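Tabletop oil finish still tacky after two coats

Posted 3 August 2021 by Svenja Schwerdtfeger
Filed under: Wood & Finishes > Tables and Counters
262 views - 2 replies

I sanded a pale tabletop back to bare wood and put on two coats of Adamczyk hard wax oil. The first coat cured overnight. The second went on the next evening and is still tacky 14 hours later, mostly toward one end. A sheet of paper laid on it sticks slightly. Last sanding grit was 300. The room is unheated at night. Do I strip it, wait, or put something over it?

Gudrun Kröger
Wait. The second coat always takes longer than the first, as the wood no longer absorbs much and the oil has to cure on the surface. Tacky at one end usually means the excess was not wiped off there. Procedure:

1. Warm the room and open a window. Moving air matters more than heat.

2. After a full day, rub the tacky end with a white pad and a few drops of fresh oil, then wipe it completely dry with a lint-free cloth. The fresh oil softens what has not cured - do not let it sit.

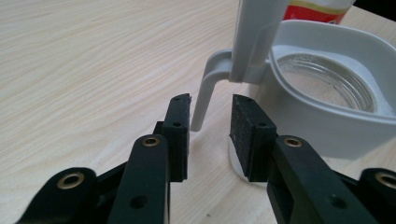

3. Lay used cloths flat outdoors to dry before throwing them away. Oily rags in a heap can catch fire.

4. Leave the surface alone for another two days. No water, no cups, no tablecloth.

If it is still soft after that, go over it with mineral spirits and start the second coat again, thinner.

Also, 300 is too fine before oil. It closes the surface and less oil goes in. I stop at 150 on most tables.

14 people found this helpful

Jannik Engelhardt
Had the same on a counter in Demodau. I left it alone for a week and it was fine. Check the can for the date, old oil cures badly. Mine came from the back of a shelf.

Share - Report - Follow this topic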